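Setting Up Your Zoscombe Craft Table

Section 2: Laying the Cloth and Sorting Small Things 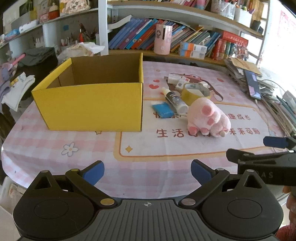

Before you bring out a single craft supply, give yourself ten quiet minutes to get the table ready (a cup of tea helps, kept well away from the cloth!). A cheerful printed cover makes the whole job nicer, and a good big check is handy for lining things up.

1. Wipe the table and let it dry completely.

2. Unfold the cloth, printed side up, and smooth it from the middle out toward the corners. The standard Zoscombe cloth measures 1220 by 1000 mm, so turn it until the long side follows the long side of your table.

3. Set an open cardboard box at the left. If the walls are too tall for small arms to reach over, cut one end down a little.

4. Gather your small things to the right of the box: plush toys, bottles, sponges, erasers and whatever else has wandered in from the other rooms.

5. Put the soft things in last, on top, where they won't get squashed.

Note: Left-handed sorters may like the box on the other side, and that's perfectly fine.

Caution: Check that bottle caps are closed tight before packing. Dried glue is very hard to get out of plush.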